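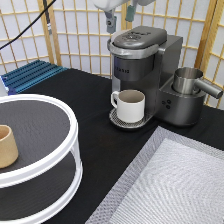
Figure 2. Coffee table set-up in the Putside room, with the gripper above the coffee maker. The two-tier stand is at lower left and the woven mat at lower right.

Research > Shenoy Group > Working Papers > Raneck > Section 3

Craig Yule
February

3. Gathering the examples

3.1 Room and table

All the examples used in this paper were gathered in one room at Putside. We dressed the table with a black cloth and stood a folding lattice screen behind it. The screen hides the rest of the room from the fixed camera, so that people walking past do not end up in the data. It has a drawback, which we come back to in Section 5: the regular grid of the lattice is a strong visual cue, and a policy may learn to find its place from the grid when it should be looking at the objects.

The coffee maker stays at the back of the table for every recording. Its position was marked on the cloth with thread and checked at the start of each session. The mug and the steel pitcher are the two objects the arm is asked to handle. The pitcher sits in a well on the base of the machine, with its long handle pointing out to the side (Figure 2), and the mug goes on the drip tray. The other items on the table are there as clutter. We moved them between sessions but never during one.

3.2 Tasks

We recorded 2 tasks. In the first, the arm lifts the pitcher out of its well, carries it clear of the machine and puts it back. In the second, the arm takes the mug off the drip tray by its handle and sets it down on the cloth. Both were chosen because they look simple and are awkward in practice. The pitcher is reflective, and its outline changes with the light. The mug has to come out from under the brewing head without touching it, and that leaves little room for the fingers.

Each operator was given the same written sheet. It says where the arm must begin and what counts as the end, and it leaves the path in between to the operator. An earlier draft also fixed the path. We dropped that rule after a trial week, when the recordings came out so alike that the trained policy could not recover from a small slip.

3.3 Operators and sessions

The operators drove the arm by hand controller from a chair beside the table. A session consisted of 50 attempts at a single task, with a break halfway. We recorded 18 sessions, shared evenly between the two tasks. Operators who had never used the controller practised first with a foam block, and those practice runs were not kept.

Failed attempts were kept and labelled. A fail was any attempt in which the object was dropped, the machine was pushed off its marks, or the operator gave up. The label was entered by the operator straight after the attempt and checked later by a second person watching the video. Where they disagreed, the attempt was left out of training and stored separately.

3.4 Recording

Camera frames, joint positions and the opening of the gripper were written to the same log by the Lorance recorder, using a single clock. We had trouble early on with frames arriving late when the disk was nearly full. The logs from those days were thrown away, as we could not say which frame belonged to which arm position, and they are not part of the 18 sessions.

Blinds were kept down and the room lights left on. Even so, the light on the steel pitcher differs between morning and afternoon recordings. We did not correct for this. The time of day is stored with each session, so anyone using the set can split it that way.

3.5 What was left out

The machine was never switched on while we were recording. Pouring, pressing buttons and handling hot liquid are therefore outside the set. We also did not vary the mug. A policy trained on these examples should be expected to do worse on a mug of another shape, and the test in Section 4.3 bears this out.

Comments

tmarsh: Do you have the split between fails on the pitcher and fails on the mug? I would guess the mug is worse, given the space under the head.

Craig Yule: It is. The split is in the appendix table, by session.

greyfen: We had the same late frame problem with a full disk. A check on free space before each session sorted it for us.

pol_k: Please could you put the operator sheet online too, including the earlier draft with the fixed path?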